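# Brestollow task kit: two vases, two bunches

December 2, 2018

I've been meaning to write this page up properly for weeks, because people keep writing to ask what comes in the Brestollow kit and whether they could just buy the parts at a craft store. You could! The parts are cheap. What you'd be missing is the protocol sheet and the scoring method, and those took me far longer than the shopping did.

Brestollow is a tabletop arrangement task for manipulation research. The arm gets two clear glass vases and two bunches of artificial flowers, and it has to put each bunch in a vase so that it stays there. I came up with it after getting tired of block stacking (sorry, block stackers), where our policies looked great until they met anything long, floppy or see-through. Flowers are all three problems on one table.

The kit has:

- 2 clear glass vases, carafe shape, with a wide lip
- 2 bunches of artificial flowers, one purple and one orange-red
- a printed protocol sheet
- a scoring card that matches the results table further down

You supply the table and the arm. I've run it mostly with a Jemo parallel gripper, and the stock finger pads are fine for this. If yours are worn smooth, swap them first – a stem that rolls in the fingers will ruin your afternoon.

## How a trial goes

Both vases start upright and empty. Both bunches start lying down, and you change their angle and position between trials so the policy can't memorize a pickup point. The arm may take either bunch first. A person can step in only if glass is about to go over, and then the trial counts as a fail.

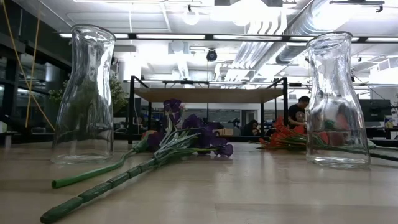

I score each trial in 3 stages: grasp, insert, release. Grasp means the whole bunch is clear of the table. Insert means the stem ends are past the neck of the vase. Release means the gripper has opened and backed off, and the vase is still standing with the flowers in it. I record the stages separately, and please do the same if you want to compare with my numbers, as a single pass/fail hides nearly everything interesting.

## What I found

In November I ran the same learned policy with two camera setups, 9 trials each. One used a fixed camera only, and the other added a wrist camera.

| Setup | Grasp | Insert | Release |
|---|---|---|---|
| Fixed camera only | 9 | 3 | 2 |
| Fixed plus wrist | 9 | 9 | 9 |

I did not expect that! Grasping was never the trouble. With the fixed view alone, the arm kept aiming stems at the outside of the neck, and my best guess is that it was reading the background through the glass. Nine trials is a small set and I only tried one policy, so please treat this as a starting point and send me yours, especially if they disagree.

## Ordering and spares

The kit ships from Grillier, who also stock single vases for when you break one (I have). Orders to universities can go through a purchase order – put "Brestollow" in the reference line so it reaches the right shelf. The protocol sheet is a free download, and the Ó Flaithearta scoring script reads the card format directly if you type it up as a plain spreadsheet.

Spare bunches are sold by color. Shades vary a bit from batch to batch, so if your policy is fussy about color, order your spares along with the kit.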